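Prumthorpe laundry set - README

Clothes on a bed, getting folded and stacked. Part of the Zerkis household folders, put together by Ehsan Vahidi.

What's in it
2141 pictures, 18 folders, one per bed load. Folder names are the load number, nothing fancy.
notes.txt - garment type, color, pattern. Spelling in there is rough, sorry.

Known problems
Dotted and striped things get mixed up in the notes, folders 2 and 18 mostly. "Folded" means in a stack, anything bunched up counts as unfolded even if its half done. Patterned bedspreads make the edges of small items hard to pick out, so go slow when labeling.

Still to do: socks. Load 50 was never sorted.

Pink polka-dot piece, not folded yet:

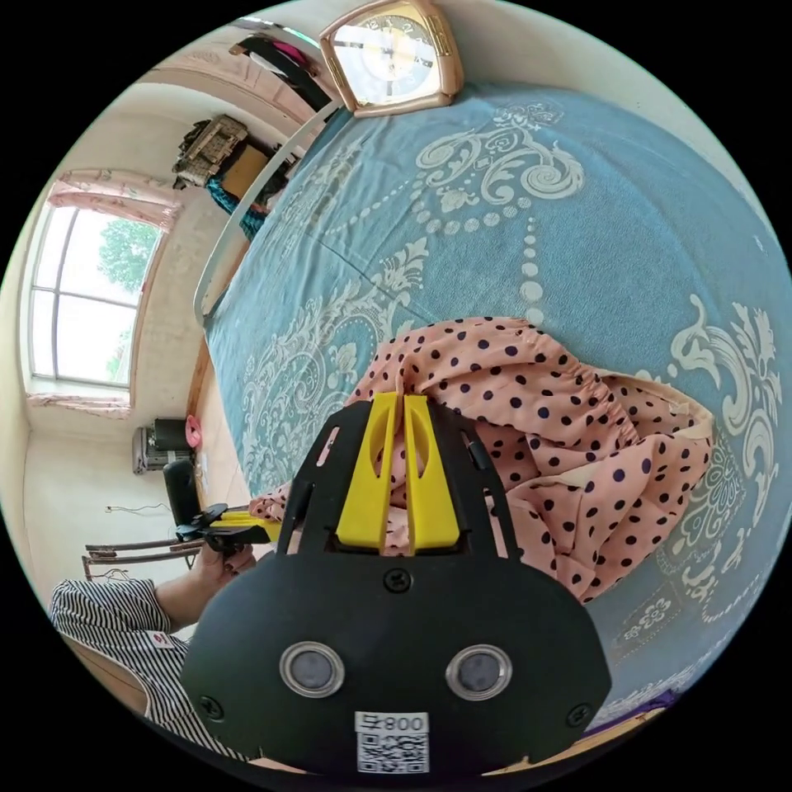
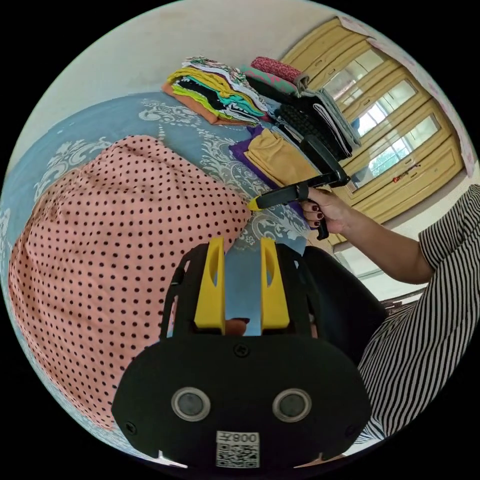 Last changed: November 6, 2011

Polka-dot fabric on the floral bedspread in both, label it "unfolded". The stacks along the top of the bed in the second one get "folded" - one label per stack, dont split by layer.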